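Saturday, June 9, 2018

Dye notebook – madder, second round

Best reds so far! The samples Renu pulled out of the pot at lunchtime are a proper brick red, no orange in them at all when they're held next to the February skeins. I'm going to write everything down before I forget which jar was which.

Fiber: the same wool as before, the two-ply from Planville, in 10 g skeins. Tied loosely in four places with cotton string (three wasn't enough last time and Jozefína spent an evening untangling). Scoured, rinsed twice, left to soak overnight in plain water.

Mordant: alum at 10 percent of the dry weight of the wool, plus a pinch of cream of tartar in pots A and B only. C and D got alum and nothing else. I wanted to see whether the tartar is what pushed us toward orange in February, and I think it is. A and B came out warmer, and you can see it from across the room. Titilayo says she'd guess the water before the tartar. Fair point, we did use rainwater in February and tap water now. Need to run one more pot with tartar and rainwater to settle it.

Madder: ground root, 35 g per pot, soaked overnight in a jar. We poured off the first soak water in C and kept it in the other three. That first water is so yellow! I dropped a spare skein in it out of curiosity and got a soft apricot I like a lot, so that one goes in the sample book too, marked C-first.

Heat: slow, slow, slow. An hour to come up to 60 C and then held there for two hours. D got away from me while I was on the phone and climbed to nearly 80, and it's browner than the rest. Not ugly, though – Josefina has already asked for it for the border of her blanket.

Chalk: a quarter teaspoon in B and C, stirred into a little warm water first. C is the winner by a long way. No tartar, chalk, first water poured off. If I only had one pot on the stove from now on it would be that one.

Left to cool in the pots. I took A out early for comparison, and it's paler than B, but A also had no chalk, so that tells me nothing. Silly. Change one thing at a time next round.

Light test: snips of all four on a card in the south window, half covered with foil. Also a snip of the C-first apricot, which I expect to fade. Check in 40 days.

Wash test still to do. Kazimír wants the skeins treated the way people really treat socks, so we'll do one set by hand in cool water with the mild soap and one set on the wool cycle, each with a strip of white cotton stitched alongside to catch any bleeding. My bet is that C barely marks the cotton and D leaves pink. Weigh everything dry before and after, and measure the length of the ties so we can tell if anything has felted.

To buy: more alum, pH strips, cotton string, a second thermometer (the good one reads two degrees lower than the old one, and I don't know which to believe).

Ask Renu if her neighbor still has madder in the ground. Three-year-old roots would be wonderful to try next to the bought stuff, and I'd happily do the digging.
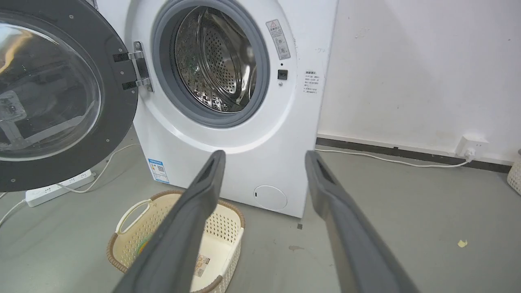

One more thing for the next pots: save the C bath. There's plenty of color left in it, and I want to see what a second and third dip look like on the same wool, with a little more chalk in the last one. It's in the lidded bucket, labeled, so please don't pour it out!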